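Chapter 2
Starting With a Clear Surface

I spent years writing about storage before I noticed that my best advice was about the table. I was helping Bram Van Leeuwen sort out his workroom at Teststead one Tuesday, and we had 264 small parts to find homes for. I wanted to start labeling drawers. Bram wanted to clear the table first, and he wouldn't budge — so we cleared the table. It took us 20 minutes, and the rest of the day went faster than any sorting job I'd done before!
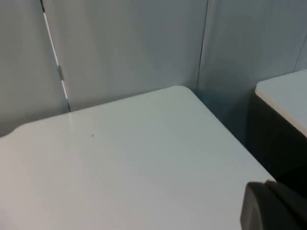

Figure 2.1. A cleared white tabletop with a rounded corner, set against light gray wall panels.

A plain, pale top makes a good place to learn on. You'll spot a crumb or a stray screw right away, and your eye has nothing else to chew on. If your own table is dark or has a busy grain, lay a sheet of white paper over it and carry on (I did this for a whole August in a rented kitchen, and it was fine).

Now put down one thing. Just one, and pick something with a strong color.
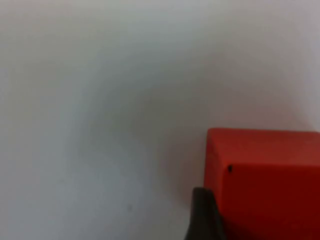

Leave it there for a minute before you reach for the next piece. Ask yourself where it gets used, how often, and who goes looking for it. Write the answers on a card. We'll need those cards in Section 2.1, where you'll work through your first 17 objects.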